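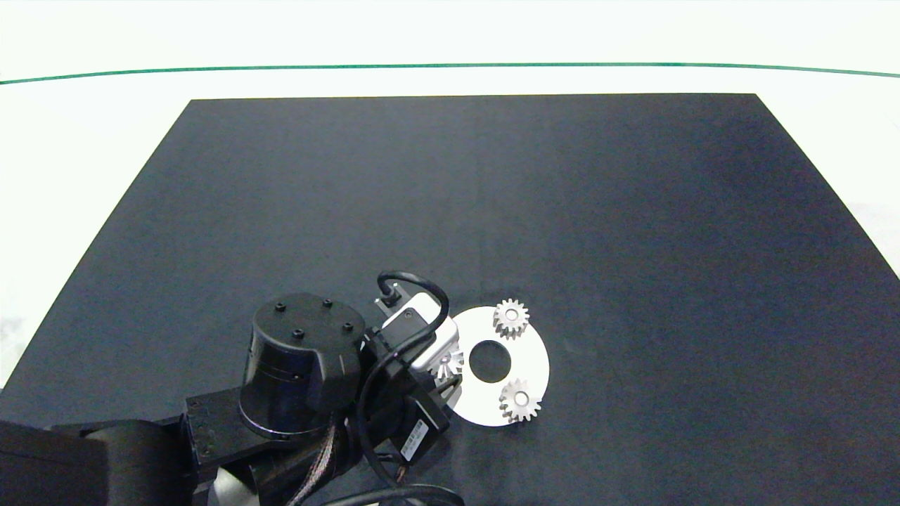
Jarnthorpe Robotics Club: Gear Task FAQ
Last updated 2024-02-21

What is the gear task?
Each team programmes one arm to place three spur gears on a round plate with a central hole. The gears must end up spaced around the hole, flat on the plate.

Which arm do we use?
The club arm, with the two-finger gripper fitted. Teams may not swap the fingers. Pads and tape on the fingertips are allowed up to the December rules; after that they count as a modification and must be declared.

How long is a run?
300 seconds, from the start command to the arm returning to its rest position. Each team gets 7 scored runs over the term.

Can we move the plate between runs?
Yes, within the area of the dark mat. Write the new position in the run log before starting. The plate is not fixed down – if the arm pushes it, carry on and score it where it stops.

A gear was dropped. Do we stop?
No. A gear on the mat may be picked up again by the arm. A gear that leaves the mat is out for that run.

Do the teeth have to mesh?
Not in this task. Meshing is covered in the second task, Gollon, which uses a different plate.

What software is needed?
Prodero, version 18 or later. Older project files open but lose their saved gripper force, so enter it again by hand.

The gripper closes but does not hold the gear.
Check the grip height first. If the fingers meet above the gear, lower the approach in small steps. Then check the force setting.

Who can enter?
Any club member who has passed the Moroz safety test. There are 23 places. Spare places are listed on the club page.

Where do the cables go?
Leave slack at the wrist and turn the last joint through its full range by hand, power off, before the first run.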